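The success rate is not a safety record

I have now read the Riltport incident note three times, and each time I get stuck on the same line: "task completed with minor deviation." The deviation was an arm that shut its fingers on the rim of a colander, failed to register that it had hold of anything, and kept pulling until the motor current tripped.

Kitchen trials, Dunuvgate: a toaster oven, a plate with a ketchup bottle on it, a green colander.

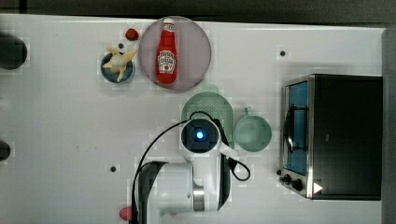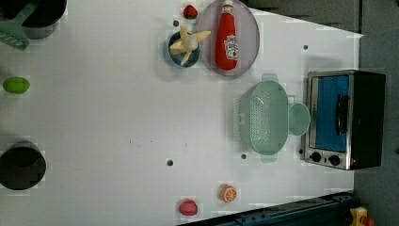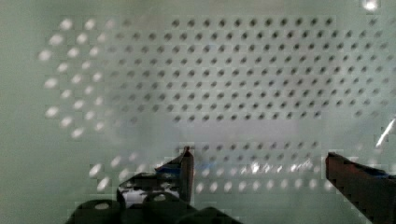
A colander is cheap and nobody was hurt. I accept both points. My trouble is with how the thing was written up. Ingvar Damgaard, who speaks for the Dodine project, told a meeting in Blackburn in November that the system had passed 1,000 grasps and that the fault "fell inside expected behaviour". Expected by whom? If you expect your machine to pull against something it can't feel, I would like that printed on the front page, before the graphs.

We are told the limit has since been lowered from 100 newtons to 80. Fine. But a lower limit only changes how hard the arm pulls before it gives up. The fault was that it didn't know it was holding anything, and I can find 2 sentences on that in the whole note, one of which blames reflections.

Perhaps it was reflections. Kitchens are full of shiny things, and most of them sit near a window or under a lamp. A system bound for people's homes should have met a bit of glare before it met the brochure writers.

I asked for the logs from the run and was offered a demonstration instead. I have been to demonstrations. They start when the arm is ready and stop when it has done well, and there is usually coffee. I would still like the logs.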